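Diary > 2026 > Sewing and Other Stuff

2026-09-14

Okay so I finally finished the curtains!! Well, one curtain. The left one. But it's hanging up and it goes all the way down to the sill and I keep walking into the room just to look at it.

I started these in February, if you can believe that, and then the fabric sat in its bag from Stillard all through spring and summer while I told everyone I was "waiting for the light to be better." The light was fine. I was scared of cutting it. It cost me 150 dollars (on sale!) and I'd never made anything bigger than a pillowcase.

This morning I made coffee, put the dog outside, and just went for it. First cut was crooked. Second cut was less crooked. Then the Skesell started doing that thing where it eats the thread and makes a bird's nest underneath, and I had to rip out the whole top hem and do it over. I rethreaded it 7 times. On the last one I changed the needle too, and it sewed like a dream after that, so I guess it was the needle. I don't know how old that needle was. I don't want to know.

Also I love my pinking shears now? I've had them for years and only ever used them on wrapping paper. No fraying, no fuss, and I like how the little teeth look along an edge, so I might leave a zigzag border showing on the tiebacks instead of hiding it in a seam.

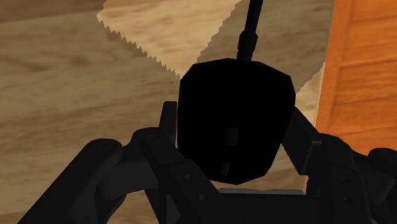
Zigzag edge, pale beige on wood. I love this look!

Lunch was toast. Dinner was also toast, with an egg, around 8, standing up at the counter (the table is still covered in pins and I'm not moving them until the right curtain is done).

My back is killing me from leaning over. I'm going to take a bath and read two chapters and not think about hems. Tomorrow I need to get more thread, the cream one, and call Mittal about the curtain rod because they sent me the wrong brackets again.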